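Rerus Slow-Feed Bowl for Large Dogs

Does your dog finish dinner before you have put down the scoop? Mine does. He is a hound mix with the table manners of a shop vac, and he is the main reason the Rerus exists.

The Rerus is a heavy ceramic bowl with a raised spiral molded into the bottom. Kibble drops into the channel and the dog has to follow it around with his tongue. A meal that used to last 10 seconds now takes several minutes, most of them spent giving me dirty looks.

What you get

One bowl, one rubber ring for the base and one folded card with care instructions, which your dog will probably eat. The bowl holds 1000 ml to the rim. Please don't fill it to the rim. A sensible serving for a big dog sits well below the top of the spiral, and anything above that is a buffet.

It weighs almost 500 grams more than our first version, the Plellitz, which was a fine bowl until a determined Labrador learned to flip it. If you own a Plellitz and your dog has never thought of this, keep it. There is nothing wrong with it and I would rather not be blamed for giving anyone ideas.

Colors

Oat, slate and a green we call Nirlow. The green was supposed to be darker. We fired 432 of them before anyone held one up to the sample, and by then we had all decided we liked it. The next batch comes in June and will be the same green, on purpose this time. 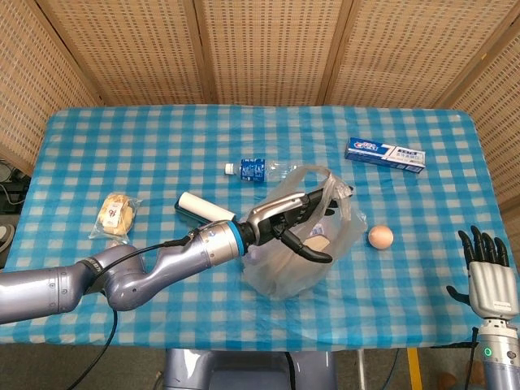

Which dogs it suits

Shepherds, retrievers, hounds, big mixed breeds and anything else with a long muzzle and no patience. The channel is wide enough for large kibble and for wet food, though wet food means more washing up.

Flat-faced dogs should skip it. A bulldog or a boxer can't get down into the spiral comfortably, and we make a shallower dish called the Wubshet for them. Puppies can use the Rerus once they are tall enough to eat without climbing in.

If your dog has suddenly changed how he eats, or brings his food back up often, see a vet before you buy crockery.

Cleaning

Top rack of the dishwasher, or hot water and a bottle brush. Take the rubber ring off first and let it dry separately. Dried-on gravy in the center of the spiral needs a soak. I have tried being cleverer than that and ended up soaking it anyway.

Getting started

Put half the usual meal in for the first couple of days. Some dogs bark at the bowl. Some try to dig in it, so a mat is a good idea if you care about your floor. If yours gives up and walks off, smear a little plain wet food along the outer curve and leave him to think it over.

Returns

Send it back unchipped and reasonably clean and we will refund the bowl. Teeth marks on the rubber ring are fine — we expect them. Spare rings are sold separately and fit both the Rerus and the Plellitz.

Questions go to Mitiku Gebretsadik, who answers the email after the evening walk.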